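Sorting the Lekard bin

The big metal bin came home with me from the old Lekard workshop when they cleared the place out. It cost 6 dollars, which I paid in cash to a man who didn't want to talk about it. I meant to use it for potting soil. For most of the winter it sat by the back door and people dropped things in it.

I don't know how other houses work, but in ours any open container gets filled. Keys that fit no lock, toys, half a clothespin, chargers, the lid to something. I emptied it once in the fall and once after the holidays, and by April it was full again. This time I decided to go through all of it and write down what I did, mostly so I would finish.

Getting it onto the table

The bin is heavier than it looks. I dumped the contents into two laundry baskets first and carried it in empty, then set it on the wooden table in the back room where the light is better. There is a whitish patchy coating up on the sloped part inside, below the far wall. I scrubbed at it with dish soap and a green pad, then with baking soda, and it did not budge, so I stopped. The floor of the bin is bare metal and scratched. Two small holes near one corner mean it will drain if it ever does become a planter.

How I sorted

I made piles on the rug. Trash went straight into a bag. Paper went into a shoebox, and most of that turned into trash as well once I had looked at it. Anything with a cord went to the left of the rug and anything that belonged to a specific person went on the stairs. I have tried systems with labels before and I don't keep them up. Piles work for me.

The trash bag was full before I got to the bottom of the first basket. I found a Keststead library card that expired years ago, a bike light, and 52 cents. The bike light still worked, so that went out to the garage.

My neighbor Kedir Hailu stopped in around the middle of the first basket to return a ladder. He stayed for coffee and went through the cord pile, and he knew what two of the cords were for. One belonged to a Panicker radio that we gave away. He took that one in case he ran into another.

The leftovers

After both baskets I had a small set of things that did not fit any pile. I put them back in the bin so they would be together while I thought about them. There was a green plastic cup with yellow lettering around it, a bright blue building block, a little spiky purple figure, a white piece with a notched end, and a long silvery bar with ridges down it.
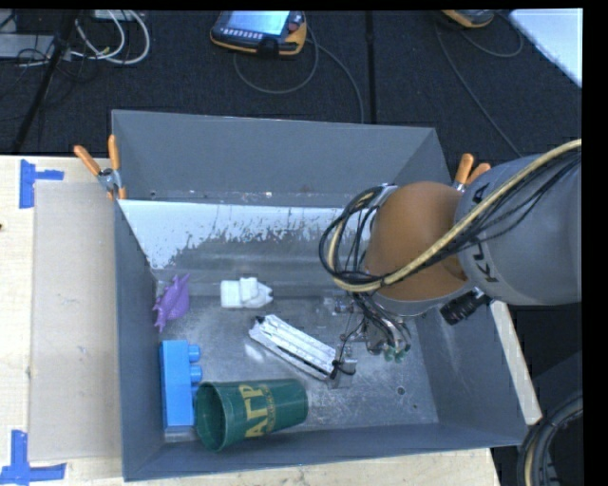

What I did with them

The cup goes to the kitchen. It will be the cup for rinsing paintbrushes, because the last one cracked.

The blue block was the easy one. We have a tub of them upstairs and I walked it up there myself, so it would not spend another month on the stairs.

The purple figure I asked both kids about. Neither claimed it, and then both wanted it. It lives on the windowsill now and can be visited.

The white piece I still can't place. I held it up to the vacuum, the blender and the shower curtain rail. It doesn't match any of them. I put it in the drawer with the tape, and if it is still there next April I will throw it out.

The bar went to my workbench in the garage, on the shelf with the other parts I haven't matched to anything.

Where the bin is now

I took it out to the side of the house, next to the hose. I bought a bag of potting mix in Saltumport over the weekend and the plan is to put mint in it, which everyone says should be kept in a container anyway. I'll lay some screen over the two holes first so the soil doesn't wash out.

The spot by the back door is empty for now. I put the shoe rack there the same evening. It already has a flashlight and a roll of stamps on it, and I moved both of them before I went to bed.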